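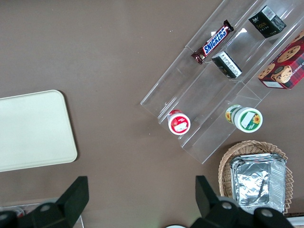

Snack table with the tiered rack and the cream board, Wistcombe site.

Progress report to the Fankhauser fund: snack table pilot, Wistcombe
Period covered: through March
Prepared by Imke Hagedorn

Where we stand

The grant pays for a self-serve snack table in the staff break room at Wistcombe, stocked and tidied to a set layout, with the aim of cutting waste and getting people to use what we put out. We are 8 weeks in. The table is up, the rack is in use, and the layout has been changed twice. I am less sure than the proposal was that any of this saves money, and I would like that on the record before the next payment is discussed.

The rack

Nitness sold us on the clear acrylic tiered rack by saying people take more evenly when they can see everything. I haven't seen proof. It does let you see the stock from across the table, and it takes up less room than the baskets did. Chocolate bars sit well enough in it, though a Snickers will end up at an angle whichever way you put it in. Small boxes are the real trouble. The plan says they stand upright with the front showing. By mid-afternoon there is usually one tipped over with its label panel facing the ceiling, and then the next person puts theirs back the same way.

Nitness has suggested a second rack. I would hold off. We don't yet know that the first one is doing anything a shelf wouldn't do.

The board

The cream board was meant for cut fruit. Fruit went out for the first 4 weeks and most of it came back. Since then the board has stayed on the left side of the table as a place to set things down, and people do seem to use it for that. It was budgeted under "fresh food," and I have moved it to "equipment" so the fresh food line isn't made to look busier than it is.

Layout and tidying

The written layout gives every item a fixed place. In practice the kitchen items drift in among the snacks, and whoever tidies at 3 p.m. moves them back. That job was supposed to shrink as people learned the layout. It hasn't. I've asked for the tidying time to be written down each day from now on, as the earlier entries were filled in after the fact and I don't trust them.

Money

We have spent 40 percent of the supplies budget. The proposal expected less by this point. Part of the gap is the fruit. The rest is packaged snacks, and I can't say from our records whether that means the table is popular or a few people are filling their desk drawers. The Flulovix stock sheet tracks what goes out and has no column for what is left at closing. I have added one by hand.

The comment cards came back mostly positive. They were also handed out next to free chocolate, so I give them little weight.

Next period

Keep one rack and the present layout, with no new purchases. Count leftovers at closing every working day. Leave fruit off the order until somebody asks for it in writing. Try the small boxes on the lowest step of the rack and see whether they stay up.

If the leftover counts show no drop in waste by the next report, I will recommend returning the unspent part of the equipment money.

I. Hagedorn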